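Ticket 551 - Cellule de démontage PC, bras droit : la perception perd la pose du caddie de disque
Projet : Trokwood
Composant : estimation de pose / planificateur d'approche
Priorité : moyenne
État : ouvert

Bonjour à tous,

j'ouvre ce ticket parce que le problème est revenu après la mise à jour du module de perception Lelness. Je m'excuse d'avance pour les fautes, le français n'est pas ma langue maternelle.

Contexte : deux bras, la tour est couchée sur l'établi en profilés d'aluminium, panneau latéral retiré. Le bras droit doit saisir le caddie bleu du disque dur et le sortir de la cage.

Symptôme : l'approche est correcte, la fermeture aussi. Ensuite le nœud de suivi publie une pose du caddie qui saute de 9 mm vers l'alimentation, et le planificateur refuse la trajectoire de sortie. Extrait du journal :

[suivi] pose caddie : confiance 0.41, seuil 0.60
[plan] collision prédite : caddie / paroi de cage
[plan] abandon après 12 tentatives

Ce que j'ai déjà vérifié :
- calibration main-œil refaite, résidu dans la tolérance ;
- le même paquet avec l'ancienne version de Lelness : pas de saut ;
- le modèle 3D du caddie est le bon (bleu, avec disque monté).

Vue de la caméra fixe pendant la prise, avec le caddie en biais dans la pince :
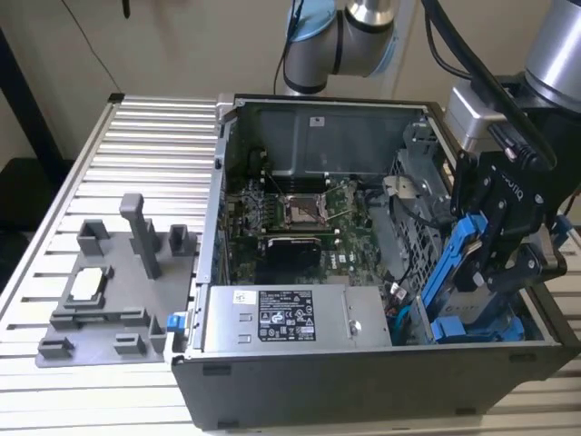 Prapai Nuchit : le caddie est en biais, et votre modèle de collision le suppose parallèle à la cage. Avant d'accuser Lelness, est-ce que vous pouvez figer la pose au moment de la fermeture et attacher l'objet à la pince ? Si le plan passe, le défaut est dans le suivi. S'il échoue encore, regardez la marge autour des parois.

Merci pour la piste. J'ai fait l'essai avec la pose figée (paramètre attach_on_close à vrai). Le plan passe. Le suivi est donc bien en cause, mais seulement une fois que la pince est fermée. Je suppose que les doigts noirs cachent une partie du caddie et que le filtre se raccroche à une autre surface bleue. Dans ce boîtier il y en a plusieurs : les rails et les loquets à l'avant de la baie ont presque la même teinte.

J'ai ensuite rejoué l'enregistrement avec la caméra du poignet comme seule source. Il y a 248 images dans la séquence. Le masque de segmentation confond parfois la languette de gauche et celle de droite, et il prend aussi un morceau du câble SATA bleu qui fait une boucle juste à côté - celui-là, je ne l'avais pas prévu.
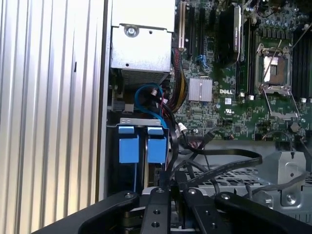
Clolirthorpe, avril

Correctif proposé sur la branche Teoh :
1. garder la pose attachée à la pince tant que l'effort de serrage dépasse le seuil ;
2. rejeter les masques trop minces, pour éliminer le câble ;
3. donner un identifiant à chaque languette avant l'approche et ne plus le changer.

Les points 1 et 2 sont poussés et attendent une relecture. Pour le point 3, il me manque l'accès en écriture au dépôt des modèles, quelqu'un peut me l'ouvrir ? Je laisse le ticket ouvert jusqu'à la fusion.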